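Kovalchuk Keepsake Obituary Kit: my review after writing one for my aunt

Posted in September, under Reviews 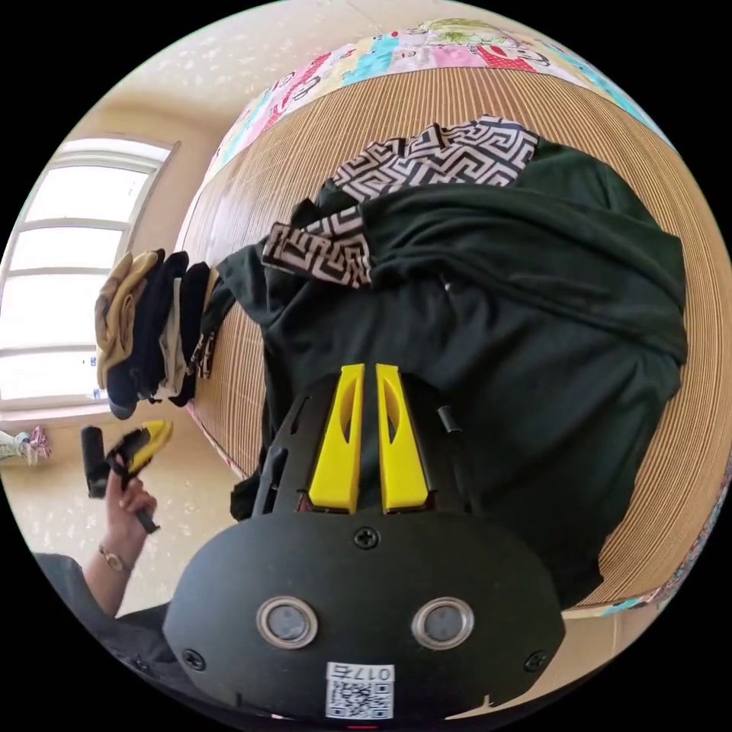
I bought the Kovalchuk kit the week my aunt died, when I was the only one in the family who said "sure, I can write something" and then sat there at eleven at night with a blank page. It's a boxed set with a workbook, a stack of prompt cards, a folder for photos and papers, and a code for the website where you type the thing up and lay out the service program. The first card I pulled asked about clothes, what the person wore and what you'd know them by, and I nearly put it back as too silly. But clothes set off memories in a way that dates don't. A dark green garment like the one in the photo up top would have had my mother talking for half an hour, because my aunt wore dark green to every wedding, christening and school concert for as long as I knew her. That went into the second paragraph of the obituary, and three separate people brought it up at the lunch afterward.

So that's the good part, and I'll get to the annoying parts.

The workbook is 46 pages, spiral bound, and it lies flat, which I appreciated because I was filling it in at my mother's kitchen table with the phone wedged against my shoulder. The front section is all the plain facts. Full name, maiden name, parents, birthplace, schools, jobs, marriages, who went before her and who's left. I thought I knew most of it. I did not know most of it. I had her down as born in the wrong county, and I had left out a whole job she held before I was born. There's a little box beside every line where you write who told you, and if you buy this kit please use those boxes! My mother and my uncle disagreed about the year my aunt moved back home, and being able to see who had said what saved us a long evening.

The "survived by" pages are the best thing in here. It gives you a grid for the children, their spouses, the grandchildren, the steps and the halves, and then a page on how to word it when things are complicated. Divorced but still close. Partner of many years, never married. A nephew she more or less raised. They give you actual sentences you can copy, and they sound like something a person would say. I took one nearly word for word.

The cards I'm more mixed on. Some are great (the clothes one, one about what was always in the fridge, one about what she complained about). Plenty are mush. "What did they teach you about love?" got a groan from everybody at the table. I ended up pulling out the ones that asked for something you could see or hear or eat and leaving the rest in the box. My uncle, who does not talk, talked for a good while off the fridge card, so I can't be too hard on them.

Now the website. You get one code per kit, and it opens one page for one person. The text box stops at 2000 characters. That sounds like a lot until you have listed four siblings, all their husbands and wives and eleven grandchildren. I hit the limit before I'd gotten her out of high school. You can pay to lift it, and nothing on the box says so, and I was pretty steamed about that at one in the morning. What I did in the end was write the whole thing in a regular document and send it to the paper from there. Our paper charges by the line anyway, so I had a short version for them and the long one for the funeral home's page. If you're doing both, write the long one first and cut it down. Going the other way is miserable.

The program layouts are fine. There are 4 of them. Two have lilies, one has a sunset, one is plain with a thin border, and we used the plain one. It prints on regular letter paper folded in half. I ran off 200 at the copy shop and had a small pile left over, which my mother has put in a drawer and will not discuss. One warning – the fold line in the file is slightly off center, so check a single copy before you run the whole batch. I did not, and my first few came out with her last name creeping around onto the back.

The photo folder is flimsy. It's thin card, the pocket tore the second day, and after that I kept everything in a freezer bag. For what the kit costs I'd want something that can hold a dozen old prints and a baptism certificate.

I did look at a couple of others. A cousin lent me the Rokska one from when her dad passed, and it's all website and no paper. Easier if you're working alone and you type fast, but you can't hand a website around a table to people in their seventies. Tikiteck has a cheaper workbook with no cards and no layouts. I flipped through it at the store and the family section was one page with ten blank lines. No good for us.

Shipping was quick, I'll give them that. It was on the porch two days after I ordered, and customer service answered my cranky email about the character limit the next morning. They didn't lift it, but they were polite.

Would I buy it again? For the workbook, yes. I wish they'd sell it by itself. I've already started filling in a second one for my mother, with her sitting right there correcting my spelling, and she's having a fine time. She has opinions about which photo we're allowed to use. She also wants it on record that she was the better dancer of the two.

Workbook five stars, cards three, website two. Folder, one, and get yourself some freezer bags.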